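Shop notebook - August, after supper, back table

Finally got to spend a proper evening on the grip tuning, which I have been promising Stella since she lent us the good hex keys (they are back in her drawer, Stella, thank you!). Ovidiu had the closing force set to 900 in the config, and I know why he liked it, but it is a lot to ask of anything that came out of an oven. I walked it down in steps of 16 and stopped when I got nervous, then saved the profile as "Dinu soft" so we can all find it again.

Bread on the green mat, left hand doing the holding:

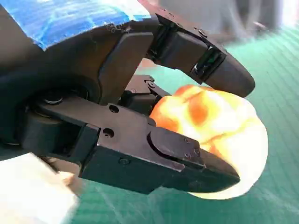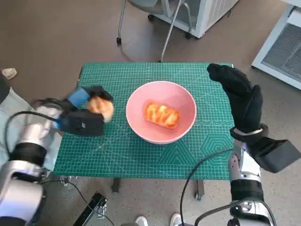 I'd still like a slower approach over the last 12 mm or so, and Ruxandra thinks the wrist offset is a hair off as well, so please don't touch the calibration file until she has had her look at it. Log from tonight is 1,079 lines, mostly me restarting things, and it's in the Jerkar folder with my notes at the top. Cosmin, if you get in before I do, could you check the two tiny screws on the left contact pad? I meant to and then it got late.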